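What we brought home from the Brallton open day

We're a small packing shop that wants one robot arm, and until this visit our plan for buying it was a single line in next year's budget with a number beside it. I came back with four pages of notes and a much better plan. If you're at the same stage, go to one of these days before you ask anyone for a quote!

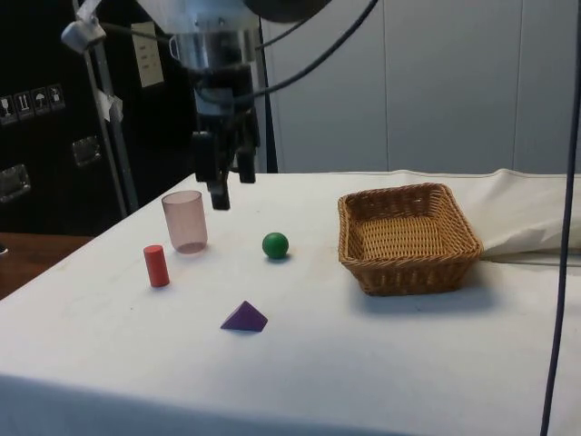
Brallton, October

Nizar Hattar met us at the door and took us straight to the benches. He runs the demo hall at Okoro, and he has helped a lot of small shops get through their first purchase, so he was happy to talk money from the first minute. His opening advice was to price the whole cell -- arm, gripper, table, guarding, cabling, training -- and to do it on one sheet. On the sample budget he handed out, the arm came to less than half of the total. I had ours down as nearly all of it.

The gripper line is where I learned the most. We had been looking at a catalog full of special fingers, one set per product, and I had more or less accepted that we'd buy three. Nizar's view is that a first-time buyer should start with a plain two-finger gripper, run every part they handle past it, and only then spend on extras. Bring your own parts, he said, even the awkward ones. I wish we had packed a box of ours!

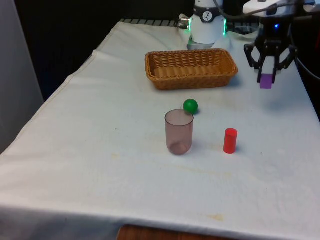 Purple cube in the gripper, basket still empty.

After coffee we sat down with the Mavemon people, who do leasing. They were clear and patient, and they let us poke at the numbers for as long as we liked. A lease over 18 months would suit us if we're unsure about volume, though you pay for that comfort. Ask what happens at the end of the term, and ask who pays the freight back (it was us, in the first draft). 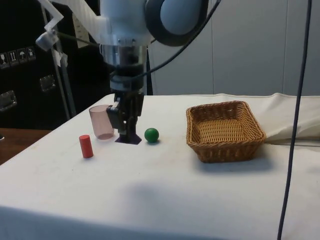 Our own budget has to cover floor space too, and I'd forgotten that completely. We have one corner free by the loading door, and it has to hold the table, the arm and somewhere to put finished goods. At Brallton the basket shares the tabletop with the cup, the ball and the little red cylinder, and I liked that a lot. If our outfeed tray can sit on the same table as the parts, we can drop the second stand from the list and keep the aisle clear.

Flurkton had the spares counter, a good stop. Their starter kit has 70 pieces in it and I'd guess we would use a third of them, so we'll order fingertips and cables singly. They also suggested setting aside 3 percent of the purchase price each year for wear parts. That's going in. 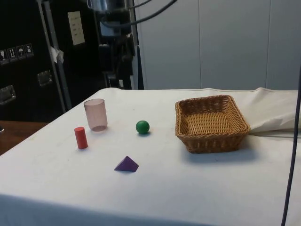 Cup, cylinder, ball and pyramid on the cloth, arm raised at the back.

Still to do before we ask for quotes: measure the corner properly, weigh our heaviest carton, and find out if 300 picks an hour is really what we need or just a figure somebody wrote on the whiteboard. Nizar has offered to look over our sheet when it's filled in, and we're going back with a box of parts in December.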